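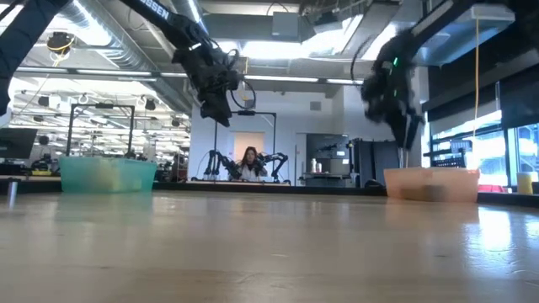
Eun-ji Ki gave it until June, and after that, she told me, she was going back to folding her own towels like a grown woman. I said June was generous. We were on the back steps at Fostar with our sandwiches, and I had 3 bites left and an opinion.

See, I'd spent my whole working life moving things from one bin to another. Screws, bath toys, those little felt pads for chair legs. Nobody ever wrote a paper on how I did it! And now there was a whole floor of people at Bristdale trying to get a pair of arms to do what I did half asleep, and they'd hired me, of all people, to tell them when it looked wrong.

"So does it look wrong?" Eun-ji asked.

"It looks careful," I said.

She thought that was very funny. Her mother was careful, she said, and her mother took all of Sunday to clean a bathroom.

I went back in after lunch and sat down by the orange bin. The log said 1,530 tries so far and 324 of them had my initials next to them, which meant I'd frowned. You'd be surprised how many ways there are to frown at a sock. The arm came down, stopped, seemed to think it over (I know, I know, it doesn't think it over) and pinched. It got the sock. It got the sock beside it too, and held them both up like a kid who's been told to take one cookie.

I wrote down "two socks" and my initials.

Blagoje Mujić leaned over to read it. He never once told me I was being too hard on the thing. "Would you let it do your dishes?" he said.

"Plastic ones."

"Would you let it do your mother's dishes?"

I had to laugh – my mother wouldn't let me do my mother's dishes. Then the arm opened up over the green bin and both socks went in, and it swung back for the next one without waiting to hear what we thought.

That night I had a basket of wash sitting on the bed, still warm. I picked up a sock and tried to catch myself doing it, just the one sock, slowly, two fingers. I dropped it. I tried again and got two.

I called Eun-ji and told her to give it until Christmas.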